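Lilari block-sorting set: read before use

Contains 771 episodes of one arm sorting colored blocks on a wooden board. Maintainer: Rakiya Adebisi.

Known fault
Episodes 68 to 116 were recorded with a bad height offset after a tool change. The arm stopped 2 mm too low and pressed into the board, and the force limit did not trip. We found it in July while checking the Pemow logs. These episodes are flagged z_fault and left out of the default split. Do not train on them for contact tasks.

The offset is now checked at startup. Board and blocks are the same in all episodes.
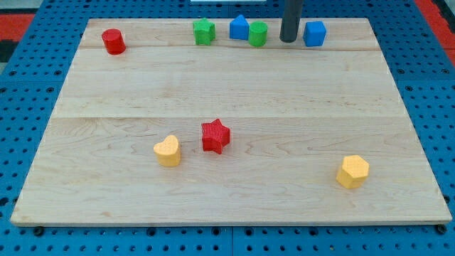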